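Home | Team Notes | Minutes | Runbooks | Search

Minutes, Package Registry Working Group
14 October 2022

Present: platform, build tools, security, and one person from design who was in the wrong meeting and stayed.

1. Previous minutes
Approved, on the understanding that approving them did not mean anyone had read them.

2. Cache server
The Flekau cache filled its disk again in September. Build tools reported that 409 old snapshot versions of a single internal library were being kept, all of them marked "temporary." The cleanup rule exists and is well written. It is also switched off. Platform will switch it on, with a retention period of 60 days. Security asked who had switched it off. The minutes record a pause.

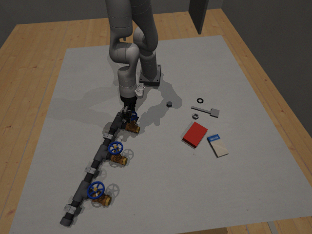 Robot arm over the first valve, loose parts to the right (rendered).

3. Move from Drisley to Visser
Of the 379 repositories still pointing at the old Drisley mirror, 147 have been moved. Platform described this as good progress. Build tools described it as the easy ones. The remainder mostly have the mirror address pasted directly into build scripts, in several spellings.

It was agreed to leave Drisley running in read-only mode until the end of the year. A proposal to turn it off for an afternoon and see who complained was discussed at greater length than it deserved, and then adopted for the test network only.

4. Lock files
Should lock files be rewritten during the move, or left to each team? Two views were expressed, several times each. Decision: the Javier script will rewrite them and open a change request, and teams will have two weeks to object.

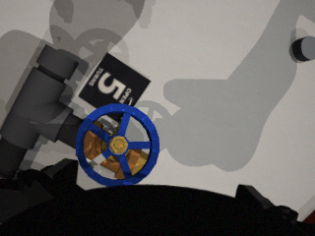
The script does not yet cope with packages that have a slash in the name. Build tools will fix this before it runs on anything that matters, and will supply a list of what matters.

5. Access tokens
Security repeated its request that publish tokens not be kept in the shared notes page. The page has been renamed. Security clarified that this was not the request.

6. Any other business
Design asked what a registry was. Deferred to the next meeting.

Actions
Platform: turn on cleanup; set Drisley to read-only.
Build tools: slash fix; list.
Security: revoke the tokens on the notes page, with one day's warning.

Recent items
Visser setup guide, draft 3
Why your build is slow (updated)
Minutes, September
Flekau disk alerts: who gets them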